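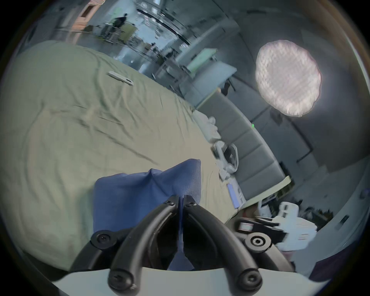

Et si j'arrête de donner au bout de trois mois, les enfants perdent leur place ? m'a demandé une lectrice la semaine où j'ai ouvert les parrainages. Elle n'osait pas s'inscrire à cause de ça. Alors je commence par cette question, parce que je suis sûre qu'elle n'est pas la seule à se la poser !

Non, aucun enfant ne perd sa place. Les dons vont à l'école entière, jamais à un élève en particulier. Vous pouvez arrêter quand vous voulez, un simple mail suffit, et je ne vous demanderai pas pourquoi (promis).

C'est quoi, Prellar, au juste ?

Une toute petite association qui aide l'école d'Olamico, où vont des enfants de familles déplacées par la guerre. J'y suis partie une première fois pour trois semaines, j'y suis restée deux mois, et depuis j'écris sur ce blog et je cherche des sous. L'école accueille 243 élèves cette année, du CP à la fin du collège.

Combien faut-il donner ?

Ce que vous pouvez. Le parrainage mensuel est à 16 euros, je l'ai calé sur le prix des repas et des cahiers d'un élève pour un mois. Mais on prend aussi les dons ponctuels, les petits, les très petits, et la tirelire de votre nièce.

Est-ce que je recevrai des lettres ?

Oui, une par trimestre, écrite par une classe. Les grands s'y mettent avec sérieux, les petits surtout avec des feutres. Comptez de la patience : le courrier part quand quelqu'un descend à Odeck, et en saison des pluies la route est ce qu'elle est...
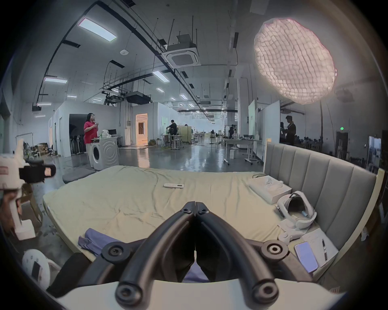 Drap crème et tête de lit grise.

Peut-on envoyer des vêtements ou des jouets ?

Je sais que ça part du cœur, et je l'ai fait moi-même au début, mais s'il vous plaît, non. Mon premier carton m'a coûté plus cher en port et en douane que tout ce qu'il y avait dedans. Sur place, on trouve des tissus et des chaussures au marché, et l'argent dépensé là-bas fait vivre les commerçants du coin.

L'association est-elle religieuse ?

Moi, je suis croyante, et ceux qui lisent ce blog depuis longtemps le savent (je ne m'en cache pas !). L'école, elle, accueille tout le monde, et on ne fait pas le catéchisme en classe. Il y a un temps de prière le matin, avant les cours, pour qui veut.

Où va l'argent, concrètement ?

Dans les repas d'abord, puis les salaires des enseignants, puis le toit.

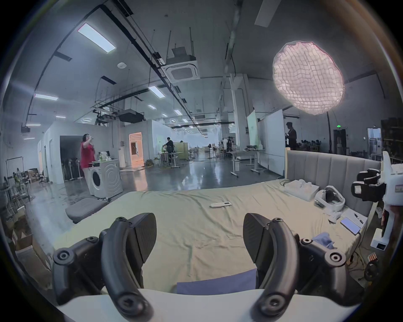
Le toit, c'est notre gros chantier, celui dont je vous rebats les oreilles depuis octobre. Le devis est à 1501 euros pour les deux salles du fond, on en a déjà 900 de côté, et je voudrais bien que ce soit fini avant les pluies. Je publie les factures sur la page des comptes dès que je les reçois, y compris celles qui piquent.

Je n'ai pas d'argent, je peux aider autrement ?

Bien sûr ! Corriger mes fautes dans la lettre mensuelle, traduire les courriers des élèves, parler de nous à votre paroisse ou à votre club de lecture. Écrivez-moi par le formulaire de contact. Je réponds en général le jeudi soir, et si vous n'avez rien reçu le vendredi, relancez-moi sans gêne.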